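Carimel adds resizing and stone-checking service for vintage rings

Carimel, the Pollwood dealer in antique and second-hand jewellery, will offer ring resizing and stone checks from its own workshop from June. The service covers gold and platinum rings, including pieces bought elsewhere.

Each ring is measured, weighed and examined under magnification before work begins. Claws, collets and shoulders are checked for wear, and the hallmark is recorded. Plain shanks can be altered by up to four UK sizes. Channel-set and full eternity rings are assessed individually — most cannot be resized without disturbing the setting.
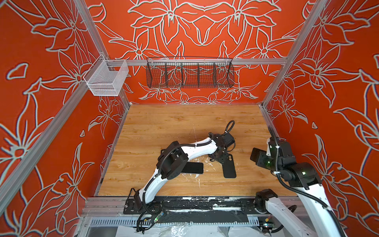
Wooden work surface with patterned red-orange walls.

Resizing starts at £34 for 9ct gold. A written condition report costs £25 and is normally ready within eight working days. Rings valued above £3000 are returned by insured courier only.

"Older shanks are often thin at the back, and adding metal there is usually better than stretching," said Vittoria Negri, workshop manager at Carimel. "The customer receives a written quotation before any metal is cut."

Rings may be left at the Pollwood shop or at the Skenley counter. Opals, pearls and foil-backed stones are accepted for inspection only.

Press enquiries: Vittoria Negri, Carimel, Pollwood.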